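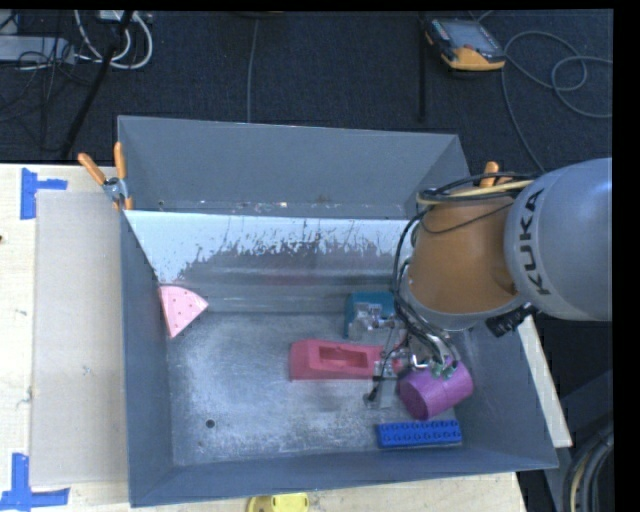
Ticket 197: grasp success drops when objects end up against a bin wall
Aug 7, 2026
By Misaki Uchida

Status: resolved, one follow-up open
Component: grasp ranking, KUKA cell
Reported by: Tadhg Rafferty

Tadhg's original report: The self-supervised policy does great in the middle of the bin and badly along the walls. Objects touching a wall get picked on the first try far less often than the same objects a hand's width away. The pink wedge is the worst. It leans on the sloping side and the arm keeps choosing a grasp that would put a finger through the metal, then the motion planner refuses and we lose the attempt.

Misaki: Confirmed, and it's a fun one! I replayed the last batch of attempts with the planner log next to it. Out of 79 wall attempts, the planner turned down almost 14 before the arm had moved at all, and every one of those was being written to the training set as a failed grasp. So the network has been learning "wedge near wall = can't be picked" from grasps it never got to try.

Tried first: dropped the planner rejections from the training data. Retrained overnight. Slightly better on the blue brick, no change on the wedge. Makes sense when you think about it, the ranker still has no idea where the wall is.

Tried second: Itsuki suggested shrinking the workspace so the arm avoids the edges altogether. I ran it and the numbers look lovely, but only because we quit trying the hard picks. Reverted. (Sorry Itsuki, it was worth a run.)

Tried third: added a push. If the best grasp within a finger width of a wall scores under the threshold, the arm does a short sideways nudge toward the center and looks again. The push is labeled by whether the next grasp works, so nobody has to tag anything by hand. Same trick we use for the grasps, one step further back.

Itsuki Yoshida: Does the nudge length matter? Mine kept burying the teal block under other stuff.

Misaki: Yes, a lot. At 5 cm it clears the wall and mostly leaves the neighbors alone. Longer than that and things pile up, like you saw. The purple cylinder rolls whatever you do, so I let the ranker decide on that one and it has started to prefer grabbing it where it lies. I did not tell it to do that. I was grinning at the screen.

Haruna Ueda: Before we close this, was the bin in the same place for the before and after runs? Last time we chased a "policy improvement" that was a shifted bin.

Misaki: Good call. I checked the clamps and redid the bin calibration before both runs, same object set, same starting layouts replayed from the list. The gain holds. The wedge now comes out on the first or second try in most layouts, and center picks didn't get worse, which was my big worry.

Tadhg: Ran it on my own layouts and I see the same thing. Very happy with this. Fine to close from my side.

Still open: objects standing in the corners, where there are two walls and the nudge has to pick a direction. It currently takes the longer free side, and I'd like that to be learned too. Moved to a new ticket, assigned to me and Itsuki. The config is on the shared branch as wall_push, off by default until Haruna has repeated the comparison.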